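**Drip edge** (also called a drip cap, or a "weep lip" if you grew up where I did) is the strip of bent metal that runs along the edge of a roof and throws rainwater clear of the wood underneath. I've been writing entries for this home repair wiki for a while now, and this is the one I get the most mail about, so I'm giving it a proper rewrite!

## Shapes

There are three you'll run into. Type C is a plain L, type D has an extra flange that kicks the water out farther, and type F has a longer leading edge for going over old shingles. I like type D for nearly everything - my own garage has it and the boards behind it still look great.

## Where it goes

Along the eaves, it sits under the underlayment. Up the sloped sides (the rakes) it goes on top. People mix these up all the time, me included, and I once had to pull 53 nails out of a porch roof in Jaltano to put it right.

## Materials

Aluminum is light and easy to cut with snips. Galvanized steel is stiffer and holds up better in wind, but scratches will rust if you leave them bare. Copper is lovely and costs a small fortune.

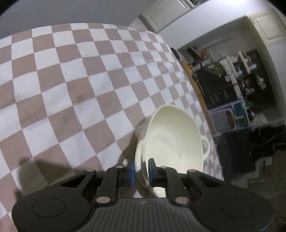 Vinyl exists too, and I'm not a fan, though the folks over in Clukitz seem to use it on sheds without much grumbling.

## Fitting

Overlap the pieces a couple of inches, lapped so water runs over the joint, and nail high up on the flange. Leave a finger's width between the metal and the fascia so drips don't creep back. I do mine in April, before the gutters go up.

*See also: fascia, gutter apron, kickout flashing.*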